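The Wrong Tankard
2/22/25 | by Elaine Prado

Prikard had promised to engrave anything up to 40 letters. Nogueira sent them his father's name and a date in December, and did not believe a word of the small print.

The box came with 5 stickers on it and a tankard inside for somebody called Turkden.

"Best bowler," he read. His father had never bowled.
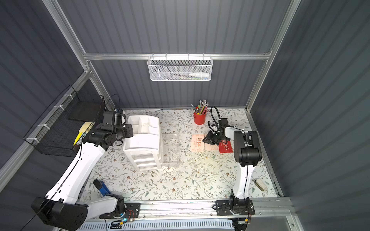
Ellton said the old man would drink out of it regardless, and that a name never made beer taste of anything. Nogueira doubted that too. He wrapped it anyway.

Get our newsletter. Unsubscribe any time.

Recent stories
The Glass Cutter's Bill
Two Mugs, One Handle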